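Elis Phillips
Thread, 14 posts

1/ OK, a few people asked what I've been doing with my evenings since November, so: I've been folding clothes. Badly, on purpose slowly, with a plastic claw in my hand. It's for Tikine, the little group I collect for, and the plan is to get a model to learn laundry from watching lots and lots of us do it in our own homes.

2/ The target for this round is 900 good examples across everyone who signed up. My share is 181. That sounded like nothing when I said yes on the phone!

3/ One example = one garment, start to finish. Lay it out, squeeze the trigger, grab, fold, let go, done. If I stop to scratch my nose in the middle, it still counts as part of the example, so somewhere in there is a model learning that folding includes a nose scratch. Sorry in advance.

4/ T-shirts are the easy money. I can do one in 29 seconds now and it looks like a shop did it (a cheap shop, but still). Towels are even better. I'd do towels all night if they let me, but Guerreiro, which is what we call the scheduling sheet, only gives you so many towels before it starts handing you jackets.

5/ Jackets. Oh boy. Anything quilted has opinions. You pinch the top layer and the padding slides around under it, so you think you've got the whole hem and you've got one layer of fabric and a lot of hope.

6/ What works for me is going in low at the hem, one finger under and one on top, and lifting just a little before I commit. If the whole edge comes up together, go. If only the outside comes up, let go and try again. Leave the retry in, by the way. They want the retries.

7/ That was the biggest surprise for me. I spent my first week deleting every take with a fumble in it, and then got a very polite message asking where all my fumbles were. A model that only ever sees perfect grabs has no clue what to do after a bad one. Makes sense when you think about it for two seconds, which I hadn't.

8/ Zippers are their own chapter. The fold wants to happen right where the zipper is, and the zipper doesn't want to fold. I've started picking my fold line before I pick up the claw. Snaps too – they catch on the finger pads if you drag across them, so lift, don't drag.

9/ Someone asked if I use a proper table. Nope, mostly the bed. The notes say to use whatever surface you'd fold on at home, and that's where I fold at home. Patterned sheets are fine, plain sheets are fine, a blanket bunched up in the corner is fine. They want real rooms with real mess in them. My whole life has been preparing me for this.

10/ Light matters more than I thought. Mornings I get a big bright window and everything else goes a bit dim next to it. Evenings it's all lamp. I was told to do both and not to fuss, so now I split my sets – half before work, half after dinner.

11/ Things I'd tell anyone starting: charge the claw the night before. Take your rings off. Don't do more than 60 in one day, because your wrist will send you a letter. And name your files while you still remember what was in them!! I have a whole folder from the first week called "blue thing" and "other blue thing."

12/ Also, switch garments a lot. I did a long run of the same hoodie and Ostum, the script that checks our uploads, flagged the lot as too alike. Fair. By the end I was folding that hoodie in my sleep and every take was basically the same take.

13/ There's talk of moving on to hanging things up next, with a new set of finger pads from Rikex that are supposed to grip better on slippery fabric. I'd love that. Anyone who has tried to pick up a rain shell with these knows why.

14/ Anyway, I've got more jackets on the sheet tonight and then I'm allowed towels again. If you fold sleeves in first or last, tell me which and why, I keep going back and forth on it and I'd like to send them some of each.

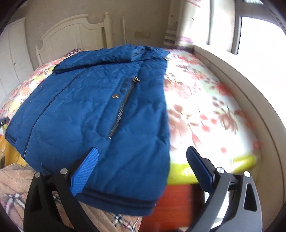
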